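# La pinza que cerraba en el vacío 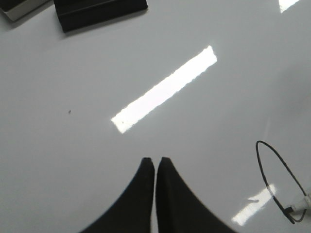 *Vista desde la muñeca: los dedos de la pinza, casi juntos, sobre la mesa blanca brillante. A la derecha, un lazo de cable negro.*

El fallo se presentó en abril, en la célula de ensayo que Alevum mantiene para tareas de recogida de piezas pequeñas. El brazo bajaba, cerraba los dedos a 37 milímetros de la pieza y seguía con el ciclo como si la llevara consigo. El registro no recogía ningún error. Según el controlador, el agarre era válido.

Nima Rahimi, responsable de la célula, revisó primero la calibración entre cámara y muñeca. Estaba dentro de tolerancia. Después se cambió el juego de dedos y se repitió la rutina de puesta a cero. El fallo reapareció en la segunda serie, y solo con las luminarias del techo encendidas.

El sistema de percepción, desarrollado por Brudis, localiza la pieza por contraste con el fondo. Sobre una superficie mate el método es estable. Sobre un tablero brillante, el reflejo de una luminaria forma una banda alargada de bordes irregulares que se desplaza en la imagen cuando se mueve la cámara. En 30 de los 200 ciclos analizados, el detector tomó esa banda por el contorno de una pieza y calculó un punto de agarre en su extremo.

--El detector hacía lo que se le había pedido --explica Dae-han Seol, que firmó el informe interno--. Lo habíamos ajustado con un tablero gris y nadie repitió el ajuste al cambiar la mesa.

Quedaba por explicar la segunda parte: por qué el controlador daba por bueno un agarre sin pieza. La confirmación dependía de la corriente del motor, con un umbral fijado para unos dedos más rígidos. Los nuevos rozaban entre sí antes del final de carrera y el pico de corriente bastaba para superar el umbral. La posición de los dedos se medía, pero no intervenía en la decisión.

Marcus Holloway, consultor de seguridad de máquinas, considera que este segundo defecto era el más serio. Un agarre fallido detiene la producción unos segundos; un agarre falso autoriza el movimiento siguiente, en este caso una traslación a velocidad alta hacia la estación de conexionado. En uno de los ciclos el brazo hizo ese recorrido con los dedos bajos y arrastró un cable de la mesa. El conector salió de su toma. La parada de protección no actuó, ya que la fuerza quedó por debajo del límite configurado.

Las correcciones fueron 2. La validación exige ahora corriente y apertura coherentes con el ancho de la pieza, y el detector descarta las zonas saturadas que cambian de lugar entre dos tomas consecutivas. Además se sujetaron los cables fuera del área de barrido y se redujo la velocidad de traslación hasta completar la verificación.

El tablero sigue siendo el mismo. Rahimi ha pedido una lámina mate, pendiente de compra, y mantiene en la lista de pruebas una serie con todas las luces encendidas y la mesa sin piezas. El criterio de aceptación es que el brazo no inicie ningún descenso.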